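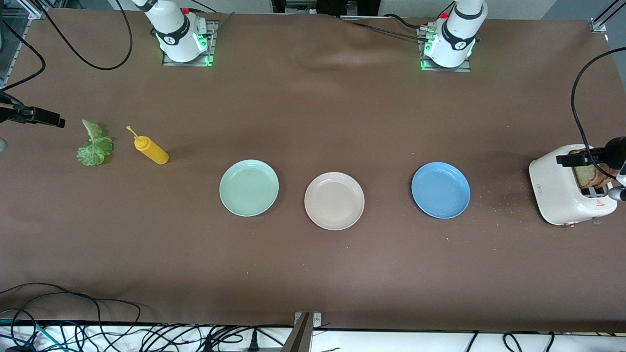

Sandwich tips, and which ones are worth the bother

Every few months somebody sends in the same batch of sandwich advice, most of it copied off the back of a bread bag. I tried a good deal of it over February in the Kutville kitchen, and a fair bit went straight in the bin.

Toast first, always? The claim is that toasting stops bread going soggy. It slows it down a bit. If you're eating at the table, toast it and enjoy it. If it's going in a lunchbox, a warm slice sealed in a tub sweats and you end up with something worse than plain bread. Let it cool standing up, leaning two slices against each other like a tent. A toast rack does the same job and takes up a drawer.

Getting toast out of the slot. Unplug the toaster, let it cool and use wooden tongs. Kovero sell a magnetic pair that sticks to the side of the toaster. Mine slid down the first time the thing got warm.

Lettuce. Wash it well ahead and dry it properly, by which I mean a clean tea towel and a few minutes of patience. The tip about wrapping leaves in kitchen paper in the fridge is a good one, I'll admit. The one about reviving limp leaves with sugar in the water I don't believe. Plain cold water did just as well. Tear off the thick end of the stem or the top slice will rock.

Squeeze bottles. You'll read that they should be stored on their side so the sauce is ready to pour. Try that with mustard and a loose cap – you'll be wiping the shelf by Tuesday. Stand them upside down in a mug. Clear a blocked nozzle with a cocktail stick and hot water.

Plates. One for each filling, laid out in a row before you start, sounds like television cookery and more washing up. I've come round to it for a crowd. For one sandwich, use the board.

Butter to the edges. Yes. Old advice, still right, and it does more against soggy bread than the Narkton "moisture barrier" sheets, which cost 700 for a box of 70 and taste faintly of cardboard.

Cutting. Serrated knife, no pressing.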